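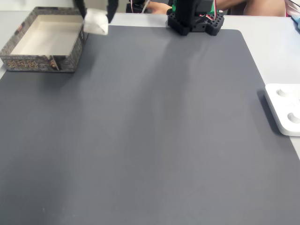
The crumpled paper (or tissue) test with the black two-finger gripper, box top left.

Gripper testing: things people keep asking me

Last updated 11/30/23

Which grippers have you tried so far?
Two properly. I started with the Flitby, moved to the Gadholm in October, and I've got a Stiditz on loan that I haven't bolted on yet. Please stop emailing me about the Stiditz, I'll get to it!

Why paper? Why not blocks like everyone else?
Because blocks are easy. Any pair of fingers will pick up a block if you close them hard enough. A scrunched-up bit of paper gives way when you squeeze it, it's a different shape every time, and it shows up lazy finger settings straight away. I do blocks as well, they're just dull to write about.

How many picks have you done?
1202 with the Flitby and 550 with the Gadholm. A pick only counts if the thing ends up inside the box. Hovering over the rim and letting go too early is a miss, and I've had plenty of those.

And how many misses?
The Flitby missed 169. I'm not giving a number for the Gadholm until it's had the same number of goes, as its early runs were with the finger gap set wrong (my fault – I'd copied the Flitby settings over without thinking).

Does the mat matter?
More than I expected. On bare table the fingertips skid if you come down a hair too low. Rubber has a bit of give, so you can press into it slightly and still close. Dark grey also helps the camera find white paper. It's rubbish for finding anything black, so bear that in mind.

Which controller are you using?
The Benmoussa board, same one for every gripper so the comparison is fair. Anas Salem wrote the script that logs each attempt, and he's the person to thank if you've downloaded the spreadsheet. It's 3832 rows now, with the block runs and the dry runs in there too, so filter by the "object" column before you do any sums.

Can I use your settings on my arm?
You can try, but start with the closing speed at half what I list. Cables pull differently on every build and that changes where the fingers land. Check yours have enough slack at full reach first.

Will you test suction cups?
Not on paper, no. Maybe on lids and trays, once the Stiditz is done.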